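The toys on the mattress

Posted in Home, 9 comments

Since September I am trying to make our front room a little more calm. It is the room where everything happens. We watch television there, we fold the washing there, guests sleep there, and the children's toys live there, on and beside the quilted mattress. I wrote before about the shoe shelf and some of you asked me to continue with the toys, so I continue.

I should say first that I am not a tidy person by nature. I grew up in Dindammont, in a flat where each thing had its nail or its hook, and my mother could find the scissors in the dark. I did not inherit this. When I moved out I put things into bags, and the bags into bigger bags.

My method now is very simple. I take everything out of one place, I put it on the mattress where I can see it, and I make the groups there. The mattress is good for this work. It is soft, so nothing breaks when it falls, and it is low, so my back suffers in a different place than when I work on the floor.
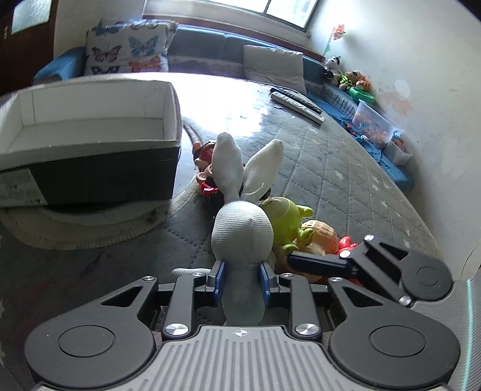 The grey bunny and his neighbours, with the sofa at the back.

I started with the soft toys and the small figures, as they are the ones we step on. I wanted to do the knitted bunny first and be finished with him quickly, but he is the most difficult one. Is he a toy or is he a decoration? He has a good face and long ears, and he is too nice to lie under other things. In the end I decided that he is a toy, but one who may sit on top.

The green one and the orange ball were easier. They are bright, they are found in one second, and they can go to any container. The very small things are my real problem. They go down between the wall and the mattress and come back months later with dust on them.

The clear plastic bin

We have a big clear storage bin by the wall, and I recommend this kind to everybody. Before it I had a nice basket from Haugen, with a lid, and it cost more than I want to write here. It was beautiful and it was a disaster. With a basket you do not see what is inside, so each time all of it was turned over on the floor to find one red car. With the clear bin you look from the side, you see the colour, and you put your hand only there.

The bin has one bad point. It always looks full and colourful, so the room never looks empty like in the magazines. I have accepted this. If you want the calm look, you can put a blanket in front of it when guests come.

Beside it stands a smaller clear container. That one I keep for the pieces, I mean everything that belongs to something else. Once in a while I go through it and try to bring the families together again.

What about the row along the wall?

The cow and the other soft animals sit in a row by the wall, and for a long time I wanted to remove this row. I measured the wall, I looked at a hanging shelf from Kellix, 114 cm long, and I even wrote down the price. Then I looked at our wall properly. The paint is peeling in patches and I am not sure that I want to put screws into it before it is repaired. So the animals stay where they are, and I must say that under the little flower decoration they look quite all right.

The repair of the wall is another chapter. A neighbour told me to scrape it, fill it and paint it in one weekend. I have seen how long my weekends are.

Remote controls

I must write one paragraph about them. We have a white one and a black one, and neither of them has a home. I bought a small tray for them, and the tray was used for biscuits. I tried a pocket that hangs on the arm of the sofa, but we also put a folded cloth on that arm, and the cloth always wins. For now they lie on the mattress between the toys. If you have an idea which really works, please write it to me.

Making the small groups

When the first round is done I go closer and look at what remains in the middle. It is slow work, but I like it more than the rest. You take a toy in the hand, you check the seams, you look if it needs washing, and you think who gave it to you. I put the ones that belong together in one little pile, and the rabbit usually finishes in the middle of it, lying on his side with his ears up, with the yellow-green one against his head and the small red things behind him. 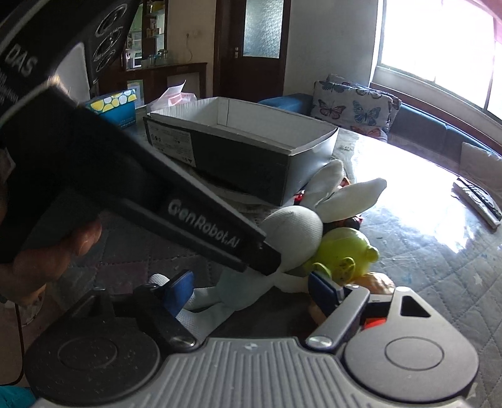

Washing the knitted ones

I wash knitted toys by hand, in the evening, in water which is just a little warm. Use less soap than you think. Press the water out with a towel and do not twist, or the ears will become longer and will not come back. I use Zetero wool soap, because the smell is weak, but I believe any mild one does the same. Then I lay them flat on a dry towel and turn them before I go to bed.

Ears should be put straight while they are still damp. If you forget, you can wet only the ear again and hold it with your fingers for a minute.

Next time I want to do the drawer under the television, where I keep the cables. I opened it this morning and closed it again.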